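The picking challenge, and what we are being asked to cheer for

Members have asked when the club will enter a team for the Grilon picking challenge. The team has been at it since the autumn, so this item is overdue. I said at the last meeting that I would write it, and I was warned that I would be grumpy about it. Fair enough.

The task sounds simple. A robot arm has to take long red bars out of a grey bin and put them somewhere else, without help. The rules, which run to 20 pages and were clearly written by somebody who enjoys a sub-clause, allow five minutes per round and seven rounds per team. Points are lost for dropping a bar, for touching the wall too hard, and for any human hand going past the rim. You would think a machine of that size could manage it. I have seen my nephew do it with barbecue tongs.

The students will tell you the walls are the hard part. A bar lying in the open is one thing. A bar lying close to a wall leaves very little room for the fingers, and when bars lie near each other the planner has to decide which one to go for first. I accept all that. What I don't accept is the figure that keeps turning up in emails and on the poster by the door: 3044 picks. I asked what counted as a pick. The answer was that most of those were done in the Dollalov simulator, where bars weigh what you tell them to weigh and nothing ever gets grubby. Nobody could give me the number for the real bin. I would like to see it written down before we print any more posters.

There is also the matter of Lis, the planning software, which was rewritten over Christmas. The old version was slow and everybody moaned about it. The new one is faster and everybody moans about different things. I am told it is "nearly there". It was nearly there in the last newsletter as well.

To be fair to the team, they do turn up, they log their failures, and the clamping is tidier than anything I have managed in my own garage.

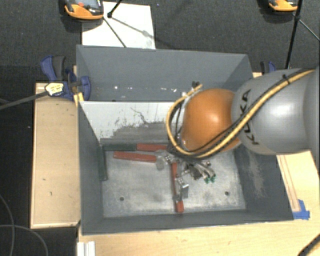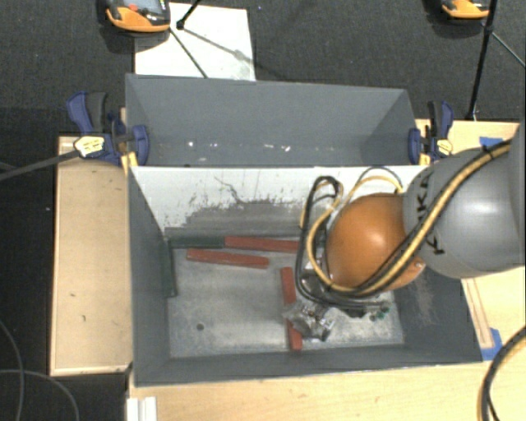
The regional round is in May. Entry has to be confirmed well before then, and the fee can't be refunded, so I have asked for one full run under competition rules, all seven rounds, with the clock going and the results on paper, good or bad. If the score is poor we can still enter, but we should do it with our eyes open and stop telling the local paper that we expect to place.

Flirketti have offered to lend us a spare set of fingertips, on condition that their name goes on the team shirts. I am against, mainly on account of the shade of green they want. Views to the usual address, please, and short ones if you can manage it.

The soldering evening has moved to the small room. Bring your own iron.

Club newsletter, Feb 6, 2022 | Contact the editor | All rights reserved | Back to top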